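The Drunier Prize

The town of Lozano has two newspapers, and both of them are the same newspaper. The Lozano Record comes out on Thursdays. The Sunday Record comes out on Sundays and contains the parts of the Thursday paper that people complained about, with the complaints printed next to them.

For most of my working life I wrote the contest page. I set the puzzles, I wrote up the pie judging, and once a year, in June, I ran the Drunier Prize for the Best True Story in Fifty Words or Fewer. The money came from the Drunier Seed Company, which had gone out of business but had apparently paid in advance. First prize was $50. That is a dollar a word if you use them all, and people in Lozano used them all.

You would be surprised how little happens to anyone. Year after year I got the fish, the flat tire, the wedding where it rained, and the dog that came home. The dog had walked anywhere from six blocks to the whole width of Nebraska. I gave the prize to the dog more than once. I am not proud of this, but it was a good dog.

Then came the year of the coat.

The entry was handwritten on the back of a bus schedule and it went like this: "I left my coat at the laundromat in Rerkano. When I went back there was a different coat, and it fit better. In the pocket was a note that said Sorry. I have worn it nine winters. I am still waiting to feel bad."

It wasn't signed. There was a post office box and nothing else.

I read it standing up, and then I read it sitting down. It was the only entry that year without weather in it. I counted the words, because the rules said I had to, and it came in under the limit with room to spare. I gave it the prize, mailed the check to the box, and ran the story on Thursday under a drawing of a coat that our artist had plainly done from a memory of a bathrobe.

By Friday noon the first letter had arrived. It said the coat was hers.

By Monday we had a stack. I had not understood how many people in one small county had lost a coat, or how long they had been holding on to it. There were men's coats and women's coats, a child's coat, and a coat described as "more of a jacket but it was dear to me." One man enclosed a photograph of himself in his, taken at a picnic, squinting, and asked whether the winner would be willing to stand beside him for comparison. A woman out on the county road claimed to have written the note. She couldn't recall what she was sorry for, but she knew her own style.

The editor was delighted. Circulation was 1,107, where it had been since the flood, and on the next Sunday he printed extra. He also wanted me to go to Rerkano.

I told him there was nothing to find. He told me there was a bus.

Rerkano is 4 stops past the place where you stop recognizing the names of the churches. It has a bank, a bridge, and one of those main streets where each store seems to be holding up the one next to it. I had pictured the laundromat as a sad place with a buzzing light, since that is how I would have written it. It had been redone top to bottom. The machines were handsomer than my car.
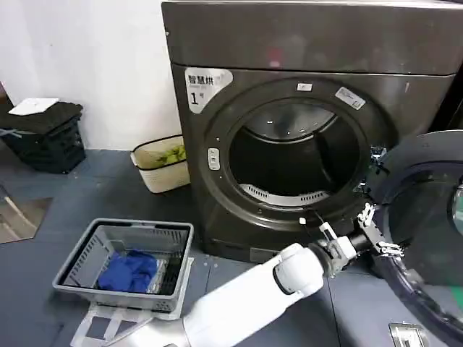

Well, and what did he expect after nine winters, a reader in Tuser wanted to know when I wrote up the trip. Did he think they would keep the place shabby until he got around to it? She had been going to that laundromat since before they fixed it up, and in all that time she had never seen anyone leave a note, a coat, or so much as a quarter. In her opinion the story was made up, the prize should be returned, and the fifty dollars should go to the dog.

We printed that on Sunday, next to my article. I thought it was a fair letter. I thought the last part was uncalled for.

What I had left out of the article was the shelf. There was one along the back wall, over the folding tables, and it was where lost things went. I saw a mitten, a pillowcase with ducks on it, a paperback swollen to the size of a loaf of bread, and a coat.

It was gray and ordinary, the kind of coat you see on a man waiting outside a dentist's office. I asked the attendant how long it had been up there and she said she only worked weekends. I asked if anyone had come in about it. She said people came in about all kinds of things, and was I going to need change.

I tried it on. I want to be clear that I did this as a journalist. The sleeves were long on me, the shoulders sat as if they'd been cut for somebody with better news, and the pocket had nothing in it except the little grit that every pocket has. I stood there in it longer than the job required. A man folding towels looked me over and told me it was my color.

Now, I had gone to Rerkano wearing a coat of my own. It was brown, it had been my brother-in-law's, and I had never liked either of them. The bus home was due. My own coat was lying on the folding table with its arms out like something that had been shot. I had a pencil with me, because I always do, and the back of a receipt.

I will say that it took me three tries to write the note. Sorry is harder than it looks. My first draft ran to thirty-eight words and had a semicolon in it.

When I got back to the office the editor asked if I'd found anything, and I said no. He asked if I'd lost weight. I said it was the light.

The next year's contest drew more entries than the paper had ever had for anything, the bridge vote included. They came in by the sackful, and all but a handful concerned coats. Coats were left on trains, in church basements, at the homes of former friends. Coats came back in the mail. There was a coat that walked the whole width of Nebraska, and I recognized the handwriting on that one.

Near the bottom of the second sack was a bus schedule. Same box number, same pen.

"I lost the good coat," it said. "Left it at the same laundromat, my own fault. When I went back there was a brown one. It is ugly and smells of somebody's relative. There was a note. I don't accept."

I checked it against the limit. I checked the rules, too, the full set, both pages, hoping to find something about previous winners or about judges. Old Drunier had not thought of either. He was a seed man.

I gave the prize to the fish that year. It was a very large fish, and according to the entrant it was still in the river. The letters on Sunday were furious, and I wore the gray coat down to the post office to collect them, with the collar up.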